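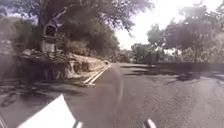
Chapter 5
Teaching by Demonstration and Teleoperation

Learning outcomes

On completing this chapter, students should be able to:
distinguish kinaesthetic teaching from teleoperated demonstration;
select a suitable control interface for a given task and machine;
describe the effect of delay on an operator's behaviour;
prepare a demonstration plan and keep an adequate session log;
judge whether a recorded demonstration should be kept, trimmed or discarded.

5.1 Introduction

Chapter 4 dealt with machines whose behaviour is written out in advance by a programmer. Many useful tasks resist that treatment. A person who can steer a vehicle along a curving road, or fold a towel, or seat a plug in its socket, can seldom state the rule being followed. The same person can, however, carry out the task while the machine's sensors and commands are recorded. The recording is called a demonstration, and the methods in this chapter are concerned with obtaining demonstrations of good quality.

Two families of method are considered. In kinaesthetic teaching, the demonstrator takes hold of the machine and moves it through the task by hand. In teleoperation, the demonstrator works through an interface such as a handheld controller, a wheel and pedals, or a second arm of matching shape. Kinaesthetic teaching is well suited to light arms working at a bench. It is seldom practical for a mobile robot travelling outdoors, and for such machines teleoperation is the normal choice.

5.2 What is recorded

A demonstration consists of paired observations and actions. Observations may include camera images, wheel speeds, joint positions and contact forces. Actions are the commands issued by the demonstrator at the same moments. Both must carry time stamps from a common clock. A steering command that is stored late will be matched with the wrong stretch of road, and the fault will not be apparent to anyone who plays back the images alone.

Students should note the difference between what the demonstrator perceives and what the machine records. An operator walking beside a mobile robot can see around a bend before the onboard camera can. If the operator begins to turn on the strength of that knowledge, the recording contains an action with no visible cause. For this reason, operators are usually required to drive from the camera view, with a second person stationed near the machine and holding the stop control.

5.3 Delay and operator behaviour

All remote links introduce some delay between a command and the returned image of its result. At a delay of 300 milliseconds most operators can still steer smoothly at walking pace. At 500 milliseconds many adopt a pattern of moving and waiting, in which short commands are separated by pauses. A model trained on these recordings will tend to reproduce the pauses. Delay should therefore be measured at the start of each session and entered in the log.

5.4 Case study: the Mostmont route

The case study used throughout this chapter is drawn from the Florkelwood outdoor driving program, which began in March 2020 under the direction of Sekar Pasaribu. The operators were Lộc Ung and Rigoberto Solís. Each drove the same route in both directions under changing light, using a wheel and pedals connected to the Wutenetti control station.

Early recordings showed a marked difference between the two operators. Ung held a steady line through tree shadow, while Solís slowed at each dark patch on the pavement until he could identify it. Neither practice was wrong, but the combined recordings gave the model conflicting guidance. The written driving instructions were revised in August to specify a speed for shaded sections and a procedure for suspected debris. The revised instructions are reproduced in Appendix 2.

Terms introduced in this chapter

action; demonstration; kinaesthetic teaching; observation; session log; teleoperation; time stamp

Section 5.5 sets out the preparation of a demonstration plan, beginning with the choice of start and end conditions.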